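Home | News | Bench Notes | Shared Files | Past Issues | Sign In

Last updated: June

BENCH NOTES: So whose hand is that, and is the arm allowed to move?
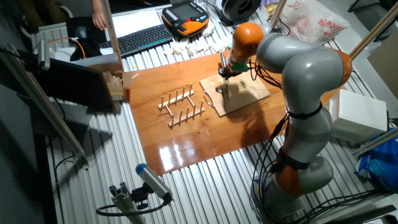

Narendra Saxena wrote in after the last issue to say that our bench rules had become too long for anyone to read standing up, and that a rule you have to sit down for is a rule you'll skip. He'd gone through the whole safety document and found 26 separate points, four of them about food. He wanted to know which ones I would keep if I had to fit them on one sheet taped at eye level.

Fair question, and I've been chewing on it ever since. I've been running small arms on benches for long enough to have written several of those 26 points myself (yes, including one of the food ones, and I stand by it). So I sat down with the document and a red pen one afternoon and got it to a single page. Then I took the page to the group over at Sundton, who crossed out two of my favorites and added one I'd never thought of. What follows is where we ended up, with the grumbling left in.

First, hands. The old wording said "Maintain appropriate separation from the manipulator during operation." I have no idea what I meant by that. The new wording is: if your hand is over the table, the arm is stopped, or it's in its slow teaching mode and you are the one holding the pendant. It doesn't matter that you're reaching for something at the far end. People are really bad at judging how far an arm reaches once the elbow unfolds, and I include myself — I've had a wrist joint turn up over my keyboard when I would have sworn it couldn't get there.

That brings me to the pendant, where we had our one real argument. At Sundton they want it on a hook, always the same hook, off the table. I've always liked mine lying on the table behind the keyboard, where I can grab it without looking. Their point was that "without looking" only works for the person who put it there. If somebody walks in at 8:30 in the morning and something's going wrong, they need to find that stop button in a place they've seen a hundred times. I lost that one. We're putting up a hook. The wording is now: pendant lives on the hook, and when it's off the hook it's in a hand. I'll be breaking this for the first month out of pure habit, so please yell at me.

Next, whatever the arm is holding. This is the one they added. Most of our old rules treated the arm as the dangerous part, and the tool as a sort of accessory. But plenty of what we do now is thin metal tools pointed straight down at a piece of wood, and the tip of a thin tool doesn't care how gentle the force limit is. The force limit is set for the arm bumping into you. A narrow tip puts that same push on a tiny spot of skin, and a setting that's fine for a rounded gripper can be plenty to hurt you. So: when you change the tool, you go back over the risk sheet before the first run, and you do the first run at the slowest speed you've got. We also agreed to write down the tool's length and weight on the sheet. If the arm has the wrong numbers for what it's carrying, its idea of a bump will be off too.

I asked whether that should apply if you're swapping in a tool that's nearly the same as the old one. There was a long silence on the call and then somebody said, "Nearly the same is how we scratched the board." So yes, it applies.

Cables! I could write a whole issue on cables, and a couple of you have asked me not to. Short version: cables that run along the outside of the arm get strapped to the links, with enough slack at each joint that you can turn it all the way both directions by hand-jogging before you run anything. Two straps is often plenty on a small arm. What you want to look for is the loop at the bottom, where everything leaves the base and heads for the floor. Feet find that loop. Run it down the side people don't walk on, and if you can't, cover it.

Then there's the stuff on the table, and I know this is the part that makes eyes roll. I'm not a tidy person. My own bench at any moment has a pile of wooden blocks on it, some bits from the last setup, a shopping bag and something I meant to take home. I'm not going to write a rule I won't follow, so we've drawn the line somewhere livable. There's a working area, and it's the board. On the board you can have the workpiece, the fixture and whatever the arm is going to touch. Everything else goes to the side or the back, outside the arm's programmed path, and nothing gets to hang over the edge of the board. Bags are the exception, and bags go on the floor or a chair. They're light, they move when the air moves, and the handles are just the right size to catch on a wrist. Mine will be going too.

Jemal, the little checklist program a few of us have been using, has a spot where you can log what was on the board before each run. I went back through 571 entries from our own benches to see which problems came up most. I was expecting collisions. What I got, over and over, was small things that had shifted: a plate that wasn't held down, a fixture somebody had borrowed and put back turned the other way. More than 16 of those entries say only "plate moved again," which I find kind of touching. So the sheet now says to clamp the plate or pin it, then push it with your thumb. If your thumb can move it, the tool can too.

A word on sensors, as Fleltodora's new setup has people asking. If there's a sensor on a stand at the edge of your table, please don't treat it as a safety device unless it was chosen, wired and tested as one. A sensor that helps you measure a part and a sensor that stops the arm when a person leans in are two different jobs, and they can look awfully similar from across the room. Put a label on the stand saying which job it does. I've started doing this with masking tape and a marker and it has already saved me from one very wrong assumption.

And stands and brackets get checked for tightness at the start of the day, by hand, no tools needed. Aluminum profile is wonderful stuff and I'd build a house out of it, but those little clips and brackets do work loose when the table shakes.

So Narendra, for your eye-level sheet, I've kept it to these:

Hand over the table means arm stopped, or slow mode with the pendant in your own hand.
Pendant on the hook.
New tool, new risk sheet, slowest speed first.
Jog every joint both ways and watch the cables.
Only the job goes on the board.
Thumb test on the plate.
Label every sensor stand.
Check the brackets in the morning.

It comes out at eight, down from 26, and the food rules have been moved to the kitchen door where they belong. The long document isn't going away, by the way. You still need it for the risk assessment and for anyone new, and it has the force settings and the contact names in it. I'd just like people to stop pretending they read it before every run.

Sundton are trying the sheet on 3 of their benches first, and we're doing ours at the same time. If you use it and something on it is silly, or there's a thing you keep having to tell people that isn't there, send it to me. I'd especially like to hear from anyone who shares a bench between two shifts, because the handover is the part I feel least sure about. Trisalus apparently has people sign a card and leave it on the keyboard, and I'd love to know if that lasts once the novelty wears off.

Bigger type is coming on the printed version. Three of you asked and I couldn't read it either.

Recent in Bench Notes
Slack loops and where to put them
What "slow" means on each of our arms
The fixture drawer: please put things back
Reader mail: shared benches and sign-out cards
Masking tape, a love letter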